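Testers wanted: two-finger gripper kit, household handling review

Jitilance sells a bolt-on gripper kit with the promise that it will pick up "anything in the home, first day, no tuning." We review this sort of equipment for a living at Cimum, and we have heard that promise before. We'd like people who don't believe it either to come and try the thing for themselves.

We need 14 testers at our Brultdale workshop in October. Each of you comes in for 2 sessions of roughly 3 hours. You get the kit, the printed manual and a table of ordinary household goods. You set it up from the manual with no help from us, and then you run the same pick-and-place jobs the sales sheet brags about. Write down what happens, including the dull parts.

You should be comfortable with hand tools and able to follow a wiring diagram. Robot experience is fine – so is none. We can't take anyone who has worked for Jitilance or sells its products.

The fingers taper to a blunt tip, and we have doubts about how they cope with anything woven. Ribbed surfaces catch, and give when pushed. The sales sheet skips over all of that. 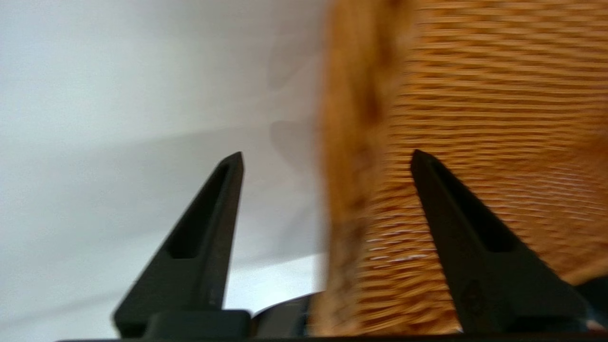 So expect to spend a good part of your second session on baskets and similar goods, and expect some of it to be tedious. Pay is $20 an hour, with travel on top if you live outside Brultdale. Jitilance doesn't see your notes before we publish.

To apply, send a short note to Maribeth Tagle at the Cimum front desk. Tell her about a product that let you down and how you found out.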